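Clemoline play kitchen FAQ

Does the sink hold water?
Keep it dry pls. Basin lifts out? No, it's set in the counter.

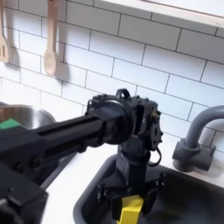 Dark gray sink, white counter.

Which pot fits the stovetop?
Small steel ones. Play food goes in fine, orange and green pieces included.

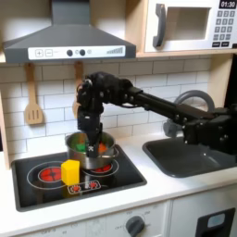

How do I clean the tiles?
Damp cloth, no spray. Same for the wooden spoon and spatula.

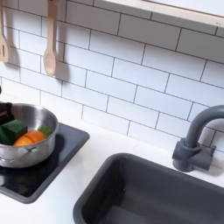 Dry them right after, then hang them back up. Spare hooks are 2 for 4 dollars at Trellow, whiel they last.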